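Żak Picture Book Text Corpus: Data Card

Version 1.2, released Nov 28, 2020
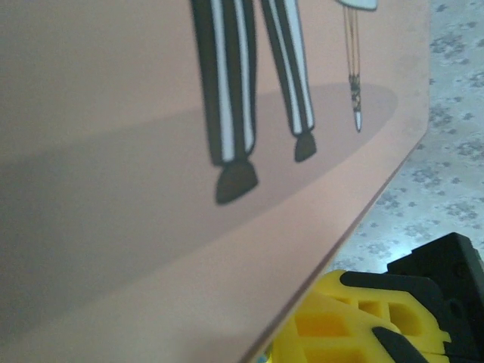
Summary

Żak is a text corpus of picture books for early readers. It contains the full running text of 739 titles, segmented into page openings and sentences, with reading-level labels and a small set of bibliographic fields. It was built for work on readability, vocabulary growth and sentence length in books meant to be read aloud. The corpus holds text only. Scans of the source books are not part of the release and can't be requested.

The name covers both the corpus and the scripts used to build it. The scripts live in the tools directory and have their own change log.

Contents of the release

books.tsv: one row per title. Fields are listed below.
openings.tsv: one row per page opening, keyed to books.tsv by book_id.
sentences.tsv: one row per sentence, keyed to openings.tsv by opening_id.
levels.tsv: reading-level labels, one row per label per rater.
splits/: three plain lists of book_id values (train, dev, test).
tools/: segmentation and checking scripts.
LICENSE.txt and CHANGES.txt.

All tables are UTF-8, tab separated, with a header row. Line endings are LF. Fields are never quoted. A literal tab inside source text has been replaced by a single space. Empty fields are empty strings, and the string NA never stands for a missing value (it occurs in one title as a word).

Fields in books.tsv

book_id: stable identifier, never reused. Gaps in the sequence are titles withdrawn before release.
series: one of cilik, cilleo, brorier, none.
format: board, paper or fold.
n_openings: number of openings that carry text.
year_band: five-year band of first printing.
translated: 1 if the text is a translation, otherwise 0.
verse: 1 if more than half of the sentences rhyme or scan, otherwise 0.

The format field describes the physical book. Board means stiff pages throughout. Fold covers concertina books and anything with flaps that hide text. Text under a flap is stored in the opening where the flap sits, after the text that shows when the flap is closed.

Sources

Titles come from three series and a mixed group. Cilik books are the shortest, mostly single sentences per opening. Cilleo books run longer and contain most of the dialogue in the corpus. Brorier books are nonfiction, with captions and labels. The mixed group (series = none) has 138 titles and is the least uniform part of the release. Results reported on the whole corpus should also be given without it.

Transcription

Text was typed by hand from the printed books and then typed a second time by a different person. The two versions were compared by script and every difference was settled against the page. OCR was tried early on and dropped. Lettering in picture books curves, changes size inside a word and often sits on a colored ground, and the correction work took longer than typing.

The following were transcribed: story text, speech in balloons, captions and labels. The following were left out: copyright pages, price marks, publisher advertising and notes to parents. Words drawn as part of a picture, such as a shop sign, were kept only when the story text refers to them. These carry the value 1 in the field in_art.

Spelling follows the printed page, including errors. Capital letters used for emphasis are kept. Stretched words ("sooooo") are kept with the printed number of letters. Italic and bold type are not recorded.

Segmentation

An opening is whatever can be seen at one time when the book lies flat. A text that runs across the fold is one opening. Sentences that continue over a page turn are common in the Cilleo books, and they are stored in the opening where they begin, with the field runs_on set to 1. The character offset of the page turn is given in turn_at.

Sentence breaks were assigned by rule and checked by hand. The rules fail most often on verse with no end punctuation. In those books each printed line was treated as a sentence. This makes average sentence length in verse titles look lower than it is. Filter on verse = 0 before comparing sentence length across series.

Reading levels

Each title has labels from two raters on a five-step scale. Raters saw the text only, in opening order. A third rater labeled the titles where the first two differed by more than one step. Raw labels are in levels.tsv, and no merged label is supplied. Users who need a single value should state how they derived it.

Level 1 and level 2 are hard to tell apart from text alone, and agreement there is poor. Merging them is reasonable for most purposes.

Splits

The train list has 500 titles. The rest are divided between dev and test. Titles that share a main character are always in the same split. Version 1.0 did not do this, and scores on the 1.0 test list should not be compared with later ones.

Known problems

Sound words are inconsistent. "Woof woof" is one sentence in some books and two in others.
The year band is taken from the copyright page and is wrong for reissues that do not state a first printing.
In 15 titles the order of balloons on an opening is a guess. They are listed in tools/balloon_order.txt.
Translated titles are marked, but the source language is not given.
Counting books repeat the same sentence frame on every opening and will distort any vocabulary measure that doesn't remove duplicates.

Intended use

The corpus is suitable for measuring readability formulas on very short texts, for studying repetition and for building word lists. It is too small to train a general language model. It should not be used to assign a reading level to an individual child. The labels describe texts, and no children took part in producing them.

Checking a download

Run tools/check.py from the top directory. It verifies the checksums, confirms that every key resolves and compares n_openings with the row counts. It needs Python 3.6 or later and no other packages. A clean run prints one line, "ok". Any other output should be sent with the report, in full.

Changes since 1.1

Fixed runs_on for sentences ending in an ellipsis.
Removed two duplicate titles that differed only in cover.
Added turn_at.
Renamed the format value "card" to "board".
The March build of 1.1 had a broken header in levels.tsv. Discard it if you still have a copy.

License

The tables of labels and the scripts may be used and changed freely with credit. The story text is supplied for research use under the terms in LICENSE.txt and may not be republished as readable books.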